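Unit 6: Water Use in the Home
Course handout — Residential Building Services
Prepared by Mafalda Fonseca

This unit examines how domestic fixtures are selected, sized and maintained. Students should read the chapter on supply pressure before the tutorial in April.

6.1 Basins and benchtops

Stone benchtops require sealing on installation and at intervals set by the supplier. Set-in basins must be bedded evenly, and the join checked for gaps before the tapware is commissioned.
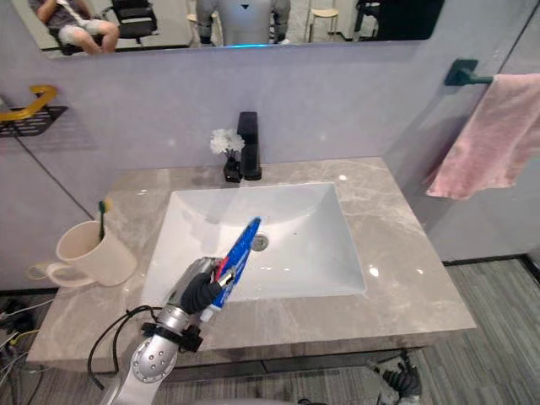

6.2 Tapware and flow

Flow at the basin is measured with a graduated jug and a stopwatch. Record two readings for each tap and enter the mean on the worksheet. A household that leaves the tap running while brushing teeth uses far more water than one that fills a cup — a point taken up in the Bettencourt case study.

6.3 Mirrors and clearances

Mirrors should be fixed clear of the splash zone, with the lower edge sealed where it meets a benchtop or upstand.

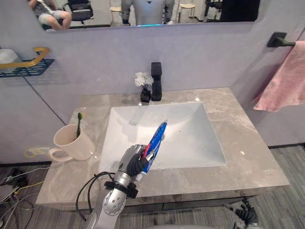

Figure 2. Marble-topped vanity with rectangular basin and wide mirror.

Worksheets are to be submitted to Valter Aguiar. Late work will be marked out of 70.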